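3.2 Table coverings and the legibility of thin utensils 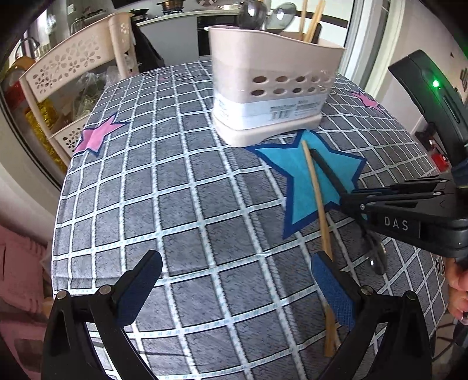
Figure 4. Wooden chopstick on the grey plaid covering with appliquéd stars (covering C).

3.3 Pattern scale and edge contrast

Thin utensils are the hardest items in the table-setting inventory to locate by eye, and the covering under them matters more than the lighting. Covering C combines two patterns of different scale. The ground is a mottled grey print crossed by white lines, each edged with tiny blue dashed lettering, which together form a plaid of square cells. Over this lie large appliquéd stars in pink and light blue with dark borders. In Figure 4 the chopstick runs diagonally from the middle of the blue star, so that a single utensil is set against more than one ground.

We divided the 3475 annotated placements by the ground beneath the upper end of the utensil. Placements on plain coverings (2000) served as the baseline; a further 1000 were on covering C, and the remainder on striped cloths, treated in Section 3.4. Annotators marked both ends of each utensil, and a placement was scored as legible when the two marks fell within 10 mm of the reference position.

Errors on covering C clustered at the star borders. A thick dark outline crossing a narrow utensil was often taken for its end - an effect also noted by Valente for inlaid trays in the Kultov set. The white grid lines caused fewer errors, even where a chopstick lay nearly parallel to them.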